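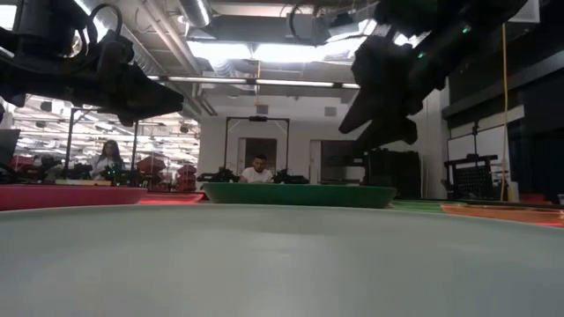

Quanto tempo antes da chuva é preciso começar a preparar uma rua que costuma alagar?
Na estação seca, meses antes, quando dá para limpar as grelhas, bater às portas e discutir com calma quem vai para casa de quem.

Notas para a palestra: "A água chega pela cave"
7 de fevereiro de 2026

Abertura (não ler, contar)

Boa tarde a todos, que bom ver a sala assim! Começar pela história da garagem. Rua de baixo, chuva desde a hora do almoço, toda a gente a olhar para o rio. E o rio portou-se lindamente. A água veio pelo ralo da garagem, de dentro para fora, e quando alguém desceu para buscar o carro já tinha dois palmos dela.

Pausa. Perguntar quem mora em rés do chão. Perguntar quem tem arrecadação na cave. Deixar as pessoas falar um bocadinho, há sempre uma história melhor do que a minha.

Ligação: passamos a vida a vigiar o rio e a rede pluvial enche muito antes. É disso que quero falar hoje, e estou mesmo contente por poder fazê-lo com gente que conhece as ruas pelo nome.

Parte um: o que aprendemos com o levantamento

Explicar depressa como foi feito. Percorremos o bairro a pé, rua a rua, com uma folha e uma vara, e registámos 1.213 sarjetas e grelhas. Mostrar o mapa. Dar tempo para cada um encontrar a sua rua (vão querer todos fazer isso, e ainda bem).

Havia 200 completamente tapadas. Terra, folhas de plátano, restos de cimento de obras. O cimento é o pior, já não sai com jato, é preciso levantar a grelha e partir.

Atenção: dizer que o mapa é uma fotografia do dia em que passámos. Uma grelha limpa em maio pode estar cheia em outubro. Quem quiser corrigir alguma coisa pode escrever diretamente na cópia que está à entrada, deixei lá canetas.

Parte dois: o aviso

Isto é a parte que mais me entusiasma. O Ataberk Ateş montou o Skiduvura, que é uma coisa simples e bonita: sensores de nível dentro das caixas de visita, e uma mensagem para o telefone quando a água sobe depressa demais. Dar os parabéns ao Ataberk, se estiver na sala. Pedir-lhe que se levante!

Como funciona para quem recebe:
Primeira mensagem: a água está a subir, tirem o carro da cave.
Segunda mensagem: não desçam à cave por motivo nenhum.

São 2 mensagens, só isso. Experimentámos uma versão com cinco níveis e cores, e as pessoas telefonavam umas às outras a perguntar o que queria dizer laranja.

Temos 3.000 moradas na zona abrangida e queremos que em cada prédio haja pelo menos uma pessoa inscrita que avise os vizinhos sem telemóvel. Se me perguntarem pelo custo: a inscrição é gratuita, os sensores foram pagos pela Stonar no primeiro ano, o segundo ainda está em negociação. Dizer isto com todas as letras.

Parte três: em casa

Ir com calma nesta parte, é a que as pessoas anotam.

Válvula antirretorno no ralo da cave. Pedir a um canalizador que veja se a instalação permite. Quem já tem, que a mande limpar, porque com uma pedrinha lá dentro não fecha.

Barreiras de porta. Falar do prédio da rua Bach, onde têm as placas montadas em calhas e fazem um ensaio todos os anos. Na primeira vez descobriram que a chave do armário das placas estava guardada na cave. Rimo-nos muito, mas fui logo ver onde estava a minha.

Quadro elétrico. Se estiver baixo, falar com um eletricista. Nunca mexer no quadro com os pés na água. Repetir esta frase, devagar.

Documentos e medicamentos numa prateleira alta ou num saco à mão. Animais: decidir antes quem leva o gato.

Carro: não atravessar o túnel do Eltudo com água, por muito rasa que pareça. Lá dentro o piso desce e de fora não se vê. Há sempre alguém que diz que passou. Responder com simpatia e seguir.

Perguntas que costumam aparecer

Seguro: não dou conselhos sobre apólices concretas. Sugerir que leiam a parte das inundações e perguntem por escrito se a cave está coberta.

Sacos de areia: ajudam na porta, não fazem nada pelo ralo. Aproveitar para voltar à válvula.

Bacia de retenção: o projeto existe, está em apreciação, não sei datas. Não prometer nada!

Fecho

Folha de inscrição do Skiduvura na mesa do lado esquerdo. Lembrar a volta a pé pelas sarjetas: botas, luvas, e quem tiver um gancho de levantar grelhas que o traga, só temos o meu. Agradecer e deixar o mapa projetado enquanto as pessoas saem.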